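# About Olusach Equipment Planning

Olusach prepares purchase plans and operating budgets for organizations that put two-armed robots to work in homes.

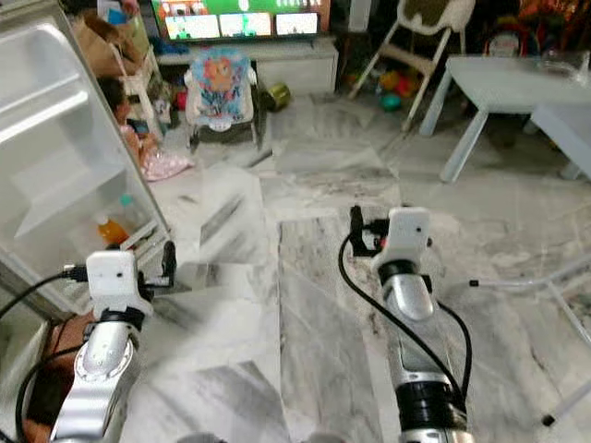
Annelies Desmet objects that a plan should start with the arm, as the arm is the largest line on the quote. We start with the site. Floor type, door swing and the height of the lowest shelf decide reach and base width, and those two values remove most candidates before a price is requested.

## What we do

A standard plan has four parts: site survey, equipment list, three-year budget and acceptance test. The survey covers the kitchen and the living area as they are used on a normal day, with seats, toys and bottles where the household keeps them. Rooms are not cleared for us.

The equipment list separates the arm, the gripper and the cabling. Cables are budgeted as wear parts. On the Harnell project, 14 spare cable sets were ordered with the first shipment, and the replacement interval was set at 52 weeks. Gripper fingers are listed singly, with part number, lead time and unit price. Quotes that bundle fingers with the arm are returned for itemizing.

Working in homes with small children adds lines that a factory budget does not have: speed limits, a second stop button, supervision hours. We enter supervision as labor under operating cost. Buyers who leave it out usually find it again in the second quarter.

## Price sheets

Our price sheets were last revised on 1 May 2023. A survey for a single home is $789. A full plan, including the acceptance test, is $1525 per site. Travel is billed at cost. We take no commission from suppliers and do not resell hardware.

## People

Ilango Venkataraman runs surveys and signs every acceptance test. Annelies Desmet handles quotes, contracts and the wear-part tables. Their disagreement about where a plan should start is still open, and the Ellum and Mahmoudi plans were written one each way. Both sets of worksheets are available to clients on request.

Survey bookings for September are open.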